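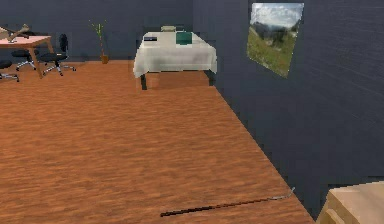
Jaltness Rooms: a small indoor set for floor-level perception and planning

Updated August
By the Wijesinghe tooling group

Welcome, and thank you for taking the time to read the notes before unpacking everything (we know the temptation, and we have given in to it ourselves more than once). Jaltness Rooms is a collection of rendered indoor rooms, together with the scripts we use to turn them into planning problems for a wheeled base. We made it for our own planner, Posetti, and then kept tidying it until it seemed a pity not to share it.

## What you get

There are 35 rooms in this release. Each one comes with a colour render, a depth map, a label map and a floor mask saying where the base may drive. The rooms are furnished in an ordinary way, with desks, chairs, tables, the odd pot plant, a picture on the wall, and they are deliberately a bit untidy. The room at the top of this page is a good one to start with, as it has a great big stretch of open plank floor and then, lying across the planks in the foreground, a long thin rod that a careless planner will happily drive straight over.

We are rather fond of that rod! It looks something like a golf club or a walking stick, and it has taught us more about our height threshold than any of the furniture has. If your floor fitting is generous, a thing that thin simply melts into the planks and the mask comes out clean. Please do check for it before you believe a good score.

## Getting started

Unpack the archive next to your Posetti checkout, so that the two folders sit side by side, and then run:

 uturer load jaltness/rooms
 uturer mask --room all
 posetti plan --from-mask --replan

Uturer is our loader, and it does most of the dull work: reading the label maps, matching them to the depth and writing the masks out in the form Posetti expects. You can use another planner if you prefer one. The masks are plain greyscale files, white for free floor and black for everything else, and we have tried hard to keep anything peculiar to our own setup out of them.

The first run is slow while the distance fields are built. Go and put the kettle on. They are cached afterwards, and a change to the robot radius will not throw them away, though a change to the grid size will.

## Labels, and the awkward ones

Most labels are what you would guess. A few caused long conversations, and I would like to set down where we ended up, so that you needn't have them all over again.

- Table with a cloth. The cloth on the white-covered table hangs only part of the way down, with dark legs showing beneath it. We label cloth and table separately, and we mark the space beneath as blocked. A low base might well fit, but the depth under there is not something we would want to rely on.
- Office chairs. The black chairs by the desk stand on star bases with casters, so the part near the floor has quite a different shape from the seat. We keep base and seat as one object and take the wider outline of the two for the mask.
- Desks with splayed legs. Each leg is its own blob in the floor mask. Posetti used to look for clever routes between them, and the margin is now set to 4 cells to put it off the idea.
- Pictures on walls. A landscape with sky and hills in it is still a picture, and is labelled as one. Detectors trained outdoors can get quite excited about this, so it is worth looking at your false positives.

## Things that are not quite right

The lighting is flat and even, which is kind to edge detectors and will probably flatter yours. Textures are fairly low in resolution, and you will find blocky, stepped edges in places, including along the line where wall meets floor. If you fit walls from colour alone, expect a little jitter there. Smoothing over a window of 5 pixels was enough for us, and anything wider began to nibble at the rod.

Furniture that runs out of view keeps its label but has no full extent recorded, so please don't train a size estimator on it without filtering first. The flag you want is `partial`.

There is also a bug in `uturer mask` that swaps the row and column order when it is given a single room by name. Passing `all` avoids it. We mean to fix this in version 2, along with the file names, which have got rather out of hand.

## Reporting problems

Open an issue and include the room number, the grid size and the mask you ended up with. A mask on its own is far more use to us than a long account of what the planner did, though we do enjoy reading those as well.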